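The table comes first, then the hats

She trained as a florist, spent 15 years doing weddings, and now runs a small workroom above a shop in Skulluvska where she puts together table flowers and, more and more, hats. We met on a Thursday, mid-morning, and talked for far longer than either of us had planned.

"I always start with the table," she told me, pouring a second cup before I'd touched my first. "People think it's the flowers, and of course it is the flowers, but if you haven't got a big pale table to lay them down on you can't see what you've got. White on dark wood looks lovely in a magazine and it's hopeless to work at."

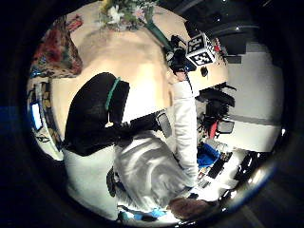
She bought hers second-hand from Moreira, an office clearance place, and it took four people to get it up the stairs. "They wanted 38 pounds for it, and I'd have paid double, though don't put that in! It had been in a meeting room. I like to think of all those dull meetings and now it gets roses."

Flowers for the hats

The hats began with an order from Sirnimar, a little theatre company who needed felt ones for a spring show and wanted fresh flowers to match on opening night. She had never trimmed a hat in her life. "I said yes and then went home and had a bit of a panic. But felt is very forgiving, and a dark green is just a leaf, really, isn't it? Put white and cream next to it, a touch of pink, and it does the work for you."

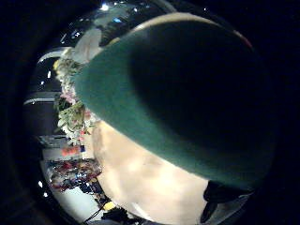

Keeping it tidy, or trying to

I asked how she stops the table from filling up, and she laughed for some time. "I don't! Everything lands on it. Bags, snacks, bits of ribbon, somebody's scarf. I clear one end before I start cutting and I let the other end be." 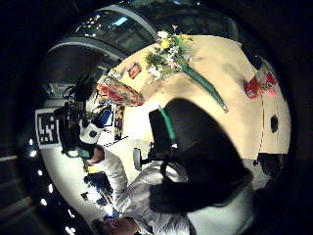 The stems get laid out slantwise, she explained, so the heads don't knock against each other, and the longest ones go down last. She'll have around 625 of them through the room before the Urkport fair in June, and she's already fretting about buckets.

"Come back then," she said, "and bring an apron."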